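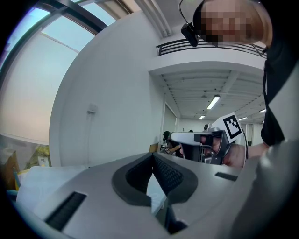
Slanted window at Inis, top left. Dark bars, pale sky.

1/ Notes on glass cleaning and glare at Inis, now that I've had a winter and most of a spring with it. Long thread, mostly about window bars.

2/ The room is white walls and white ceiling, with a lot of glass in it. Any grey film on a pane shows up against the paint as a flat, dull patch. In a darker room you'd get away with it for months.

3/ The slanted window is the worst for dirt. Vertical glass sheds most of what lands on it. Sloped glass holds water along the upper side of each bar, and when that dries you get a mineral line. Wipe the line first, then the pane. If you do the pane first you drag the grit across it.

4/ Cloths: I use Justex flat weave, two per session, one damp and one dry. Washed without fabric softener. Softener leaves a coating on the fibres and the coating ends up on the window.

5/ Water with a small dash of dish soap is enough for the inside. I tried the Stindano concentrate at the recommended dilution and it smeared in direct sun. On an overcast morning it was fine. Might be the product, might be me working too slowly.

6/ Time of day matters more than product. Before 9 a.m. the slope is still cool and the water stays put long enough to be wiped off. By noon it has dried halfway down the pane and you start again.

7/ The tall window and the glass door are easier to reach but there are more edges. Black frames, several upright panes, then a row of narrower ones across the top. The edges take longer than the glass.

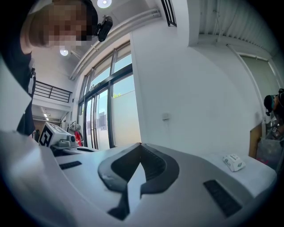 8/ Atieno Simiyu asks whether I do the top row first or last. First. Drips run down, and I'd sooner catch them on a pane I haven't cleaned yet. She does hers last because the ladder is in the way of the door, and I can see the argument.

9/ Dark frames: the colour hides soot and shows dust. Dry brush along the ledge before any water goes near it, otherwise you make a paste. An old 15 mm paintbrush fits the inside corner. Anything wider rides up on the seal.

10/ Seals get plain water and nothing else. Mwaipopo did the reseal on the door in October and the instructions were firm about solvents. Two of the old seals had gone tacky from somebody's spray cleaner before that.

11/ Hangers and glass. There's a thin metal rack on that side of the room, and damp coats put moisture into the air right where the cold surface is. I measured 490 mm as the gap where the fogging stopped mattering -- in one room, on one cold week, so don't quote it.

12/ Glare is still unsolved. A blind on the tall window is simple enough. A blind on the slope needs side channels or it hangs away from the glass, and the quote was about double what I'd allowed.

13/ Film is the other option. It cuts the light on dull days too, and I don't want that in October or any other month. Leaving the slope bare for now and turning the desk.

14/ Next wash is the outside of the door. I'll add the blind measurements here when I have them.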